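Open day at Natmont, Lirkville

I'd been meaning to get to one of these for ages, and on Sunday, August 5, 2018 I finally did – 45 minutes on the bus with a thermos and a muesli bar. Aurelia Sârbu met us at the door and handed out stickers (mine fell off before the stairs).

The blocks were my favourite bit, and I'm a grown woman! White ones, sitting on a black tabletop against a green backdrop, with little black-and-white printed markers on top. I love anything with a pattern on it, so I hung about here far too long. The colours were gorgeous together, too – that green, and a blue glow on the black. 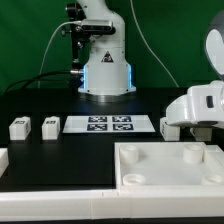
The workshop and the tea room

Next door was the Skisach room, all drawers and labels, and more than 2000 paper patterns filed by size. I wanted to open every single one. A bloke from Kawaguchi was showing kids how to fold their own cubes out of card, and mine came out pretty wonky, but it's on my windowsill anyway.

Tea was 2 dollars with a slice of lemon cake. Go early if you want the cake! They're doing another one in February and I've already told my sister she's driving.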